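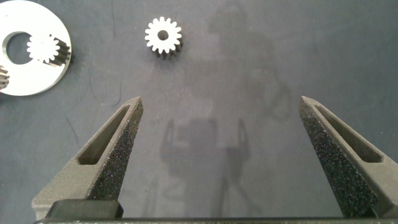 4.2 Small parts and how people lay them out

Figure 3. A small spur gear lying loose on the dark grey work surface, near a plate.

I'll admit I'd expected the big pieces to cause the trouble in our sorting study at Garnoten. They didn't – it was the little ones, and the gears most of all! We watched 12 people set out the metal parts from the Forsyth kit before putting anything together, and we did it 168 times in all, so I've seen rather a lot of gears by now.

Most people put the plate down first and then dotted everything else near it. The gear tended to end up on its own (as in Figure 3), and five people told us they liked it that way, where they could spot it quickly. In 21 of the layouts it went straight on top of another part, and those were the ones where somebody later had to hunt for it. We'd seen much the same at our Flarkulside workshop, though with a lighter mat – I come back to mat colour in Section 4.3.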